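Robot demo at an open day, is it worth taking a 12 year old?

Posted by Soledad Pastor

Hi all, our local tech place (Hurkonum, behind the old bus depot) has an open afternoon in March and my daughter is desperate to go. I popped in to a preview last week on my lunch hour and I'm still in two minds. It was the Gonard group showing a robot arm working with memory sticks and an opened-up desktop computer, and I stood there for 35 minutes, so I can't have been that bored! But it is slow, and there's a lot of standing. Tickets are £4 and they only let 50 people in at a time. My pictures, so you can judge:

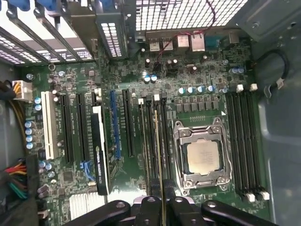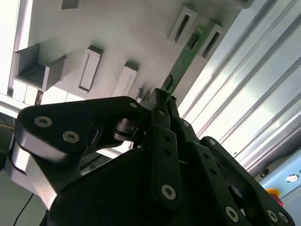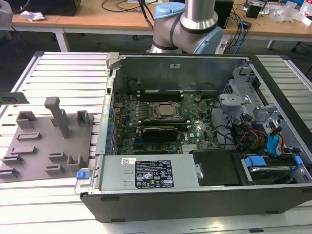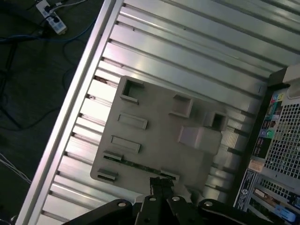

Joana Antunes: We went to the one at Widine last year and mine (11 and 14) loved it, but only because the lady running it let them ask anything they liked. The older one wanted to know what happens if it pushes too hard and got a proper ten-minute answer with bits of broken plastic passed round. Go early, before the school groups. By half two you couldn't get near the table and the little one was watching through somebody's elbow. Take a snack too, the café shuts at three. And ring first to ask if there's a talk on, as I'd say the talk made it for us.

Benvinda Esteves: depends on the child. My son lasted five mins then went to look at the vending machine

Soledad Pastor: Thanks both, I've rung and there's a talk at 2.15 so we'll aim for one o'clock. Does anyone know if the 424 bus still stops outside?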